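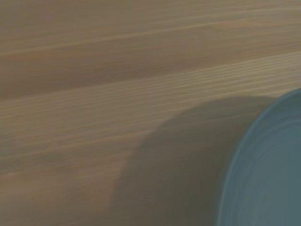
Hae-won Sung would have liked a bit more warning, by the sound of it. She only found out on Friday night that her part in Kerker had gone from one scene to a whole episode, and she told listeners to the Fomstead breakfast show she was still learning lines in the car on the way to the studio.

So yes, it's true. The singer is joining the cast of the hospital comedy for its second series, back on screens in September. First acting job. No singing either - she's made them put that in writing, apparently.

She plays Yeo, a night-shift pharmacist who falls out with just about everybody on the ward and then has to cover for them when the inspectors turn up. It was meant to be a quick walk-on. Two minutes, a couple of jokes, off again. Then the writers saw her read-through and went away and wrote the rest of it over a weekend.

"They rang and said, are you free Tuesday, and I said for what, and they said well, all of it," Sung said. "I've never had to remember anything that doesn't rhyme."

Fans had guessed something was up when she dropped out of a festival slot last month with no reason given. Her tour isn't affected. The last date is still on, at the Cendgate, where all 3,809 seats went the morning they were put on sale. A further 400 standing tickets will be released next week, box office and online, limit of 2 per person.

Kerker did well enough first time round but hardly set the world alight, and there was talk in the spring of it being dropped. The new run is eight episodes, up from six. Most of the old cast are back. The hospital canteen set is back too, despite what happend to it in the finale.

Sung's episode is the fifth. Filming has finished on it and the producers say she was on time every day, knew her lines and beat the crew at cards. They wouldn't be drawn on wether Yeo could return after that. Asked the same thing on air, Sung laughed and said she'd have to see how she comes across first, as her mum is a harsh critic and has already asked why she couldn't be a doctor.

No date yet for episode one. A trailer is due before the end of the summer - the channel would only say "soon".

Posted 11 Jun 2023. 122 comments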